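Keep the Old Towers, Please

Bandport's school district is about to send more than 200 desktop computers to the shredder, and I have been mad about it since I read the notice. So this is going up fast, before the public comment window shuts. Sorry for the state of it.

The machines work. That's the part I can't get past. They're slow at starting up, sure, and they won't take the newest version of the operating system, and the warranty from Carix ran out. Fine. None of those is the same as broken. A warranty is a promise from a company, it doesn't live inside the case.

I kept a 2010-ish desktop going at my desk in Merrick for years. New drive, more memory, a power supply out of a junked one. Total cost was 100 dollars and a couple of evenings. I write for a living, mostly, so my needs are low. So are the needs of a kid typing a book report.

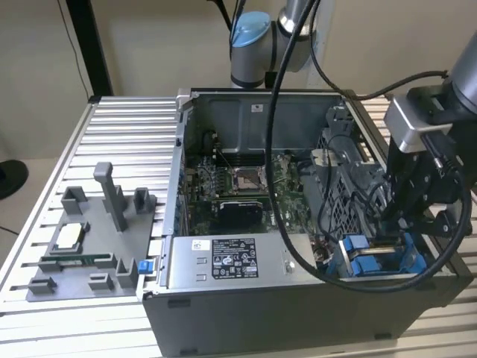 Can an ordinary person really fix one of these without training?
Most people can handle the common repairs, meaning memory, a drive or a power supply, with one screwdriver and a patient hour. Boards and processors take more care, but a library book and somebody looking over your shoulder will get you there.

Back to the district. The notice gives four pages to the replacement plan and one paragraph to where the old stuff goes. One paragraph! "Responsibly recycled through an approved vendor." I've toured a recycler, the one out past Pruvville, and the people there were decent and worked hard. But recycling a computer means crushing it and pulling out the metals worth pulling. Everything else, all the work that went into making a circuit board in the first place, gone. You can't recycle a board into a board.

Reuse comes first. Always has, on every poster in every classroom where these machines are sitting right now. Reduce, reuse, recycle – in that order. We teach it to seven year olds and then skip to the third word ourselves.

I know the arguments on the other side, I've had most of them shouted at me over dinner. Security is the big one and it's a real one. An unsupported system on a school network is asking for trouble. So don't run an unsupported system. There are free ones, still updated, that run well on old hardware, and plenty of schools use them. Or take the things off the network and use them for typing, for music, for a shop class.

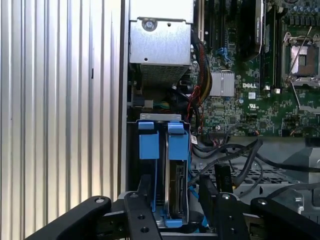
Then there's staff time. The district has 18 buildings and a tech office that is already stretched thin, and every odd machine is a phone call. I beleive that. Anyone who has waited on a help desk beleives that. But the new laptops will generate calls too, plus cracked screens, plus lost chargers, plus batteries glued in where no one in the building can get at them. A desktop tower you can open. The parts are standard, or close to it. With the thin ones you send it away and wait.

And money. New is easier to budget for, I get it, one line on one invoice. Repair is messy on a spreadsheet. Bits of labor here, a box of parts there. My friend Qianru Zou used to do purchasing for a hospital and she put it to me this way: you can always get money to buy a thing and never to look after it. I've thought of that a lot this week. Roads, roofs, pianos. Same deal.

What bothers me most is what the kids pick up from it. They watch a room full of working equipment get carted off and learn that this is what happens to stuff. It gets old, a truck comes. Compare that to a kid who has had the side off a case and knows which piece is the memory and has put it back in wrong once and then right. That kid is going to look at a dead toaster differently. Maybe a car.

I'm not asking for a museum. Some of those towers are past saving and should go, today, for parts or for scrap. Bad capacitors, rusted cases, whatever. Sort them. Keep what's good, strip what isnt, offer the rest to families before the vendor gets a look. Wipe the drives or pull them, obviously.

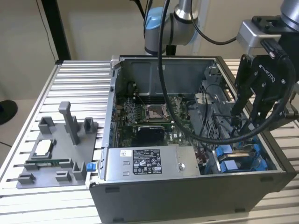

What to ask for

If you live in the district, write in. Short is fine. Ask how many of the machines were tested before they were put on the list. Ask what a year of parts would cost next to the lease on the new ones, and ask to see the number. Ask if any of them can be given away, and if the answer is no, which rule says so.

Comments close in December, and they go to the main office, paper or email. Mine is already in. It's longer than this and has more typos.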